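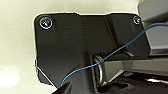

Black bracket, two screws, and a thin blue wire running loosely across the front.

I have been told three times since May that hardware is the easy part. Buy a decent bracket, put the screws in, move on. I don't believe it, and I've got a shed drawer full of leftover fittings to back me up.

Take the wire. A slender blue thing with soft bends in it, passing in front of a solid black plate. Plenty of people would call that finished. My neighbour Myfanwy Prothero, who rewired her own workshop and has opinions, reckons a bit of slack is a kindness to whoever has to work on it next. She's right that a wire pulled tight is asking for trouble. But slack is one thing and wandering is another, and I've snagged enough wandering wires with my sleeve to want a clip on every one of them.

The catalogues are no help. Edis will sell you a mounting plate in matte black with nicely rounded corners, and so will Moncrieff, for 19 dollars more. Both photograph them on a white background with no cable anywhere near them. When you ring and ask where the cable is meant to go, you get a pause, and then somebody offers you a different plate.

I'm also suspicious of the fashion for making brackets look like sculpture. Facets, ridges, bevelled edges. Some of that shape might add stiffness. I'd like to see the figures before I pay for it, and the Hiltus leaflet on my bench has 601 words in it and not one figure about load. It does tell me the colour is "considered."

And would it kill them to use matching screws? A big shiny head at one corner and a smaller, greyer one at the other may be perfectly sound. There could be a good reason for it. When I find that sort of thing at home, though, the reason is usually that I'd run out of the big ones.

Myfanwy says I should stop grumbling and buy a bag of cable clips. I have. They're from Stosix, and the adhesive is rubbish.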